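Fillholm kitchen guide
Section 8 – Microwave on the table: setting up, first go with corn

For the small Grunari, input 1140 W. Covers unpacking to first use. Cleaning has its own section, see the end of this one.

Setting up

1. Pick the table. Flat, solid, no wobble. Push down on the rim with both hands before you put anything heavy on it. Round table: oven toward the middle, not out by the rim.

2. Take everything out of the cavity. Tape, foam, the paper booklet. Check under the plate too, there's often a bit of foam left.

3. Leave a hand's width free on both sides and more at the back. Nothing over the vents.

4. Open the door all the way, once, slowly. It needs room. Move cups and cutting boards out of its path first.

5. Wipe the glass plate, dry it, set it back on the ring. Turn it by hand. Should go round without scraping. If it scrapes, lift and try again, the ring is off its track.

6. Plug straight into the wall. No extension cord, no power strip shared with the kettle.

CAUTION: Never run it empty. Not even for a secnd to see if the light works.

Labels: leave the stickers on the housing where they are. Service will ask for the number. Write it in the front of this guide as well.

Putting food in

7. Stand square to the opening. Door fully open before you reach in.

8. Food goes on the turntable, as near the middle as it will sit. Small things too. 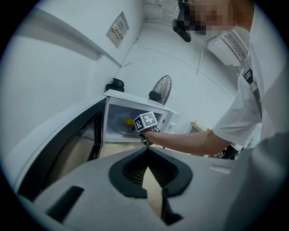 Oğuzhan Gökçe wrote in to say that the middle is fine for a bowl but wrong for one lonely piece of food, and that he gets more even heat with it halfway out to the rim. He may have a point. Try both. Middle is still the rule in this guide for anything long, since the ends swing wide.

9. Check clearance. Anything long has to make a full turn without touching the walls. Do this by hand with the door open.

10. Close the door until it clicks. No click, no start.

Corn on the cob

Good first test. Easy to see if it's cooked and no pan to wash after. Husk off for this one, silk off as well – pull it down toward the stem in one go.

a. Rinse, shake, don't dry.
b. Hold the cob near one end. Other end goes in first, straight through the opening.
c. Lay it down on the plate, don't drop it. Glass.
d. Cover with a damp paper towel.
e. Full power, four minutes. Turn the cob over, then one more if the kernels are still hard.
f. Leave it a minute before opening. Oven gloves to take it out.

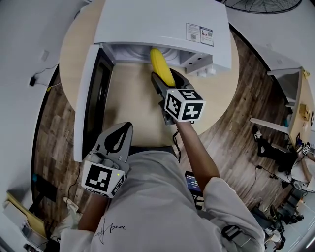 Ott Paju
Kitchen notes, Clasto, rev. 5 August 2024

NOTE: Two cobs need longer, not double. Start with six minutes and look.

NOTE: Too long for the plate? Snap the cob in half before cooking. Cold cobs snap clean, hot ones don't.

CAUTION: Steam. Lift the paper towel from the far side, face back.

CAUTION: Keep weight off the open door. No plates parked on it, no leaning an elbow.

If something's wrong

Plate doesn't turn – see step 5.
Light on, no heat – unplug, wait, plug in agian. Still nothing, call it in with the number off the label.
Water on the plate after corn – normal, wipe it up.
Smell of plastic on first use – heat a cup of water for two minutes, air the room, repeat once.

Spare plate: order no. 2193, from Moges. Ring is sold separately.

Cleaning: go to page 57.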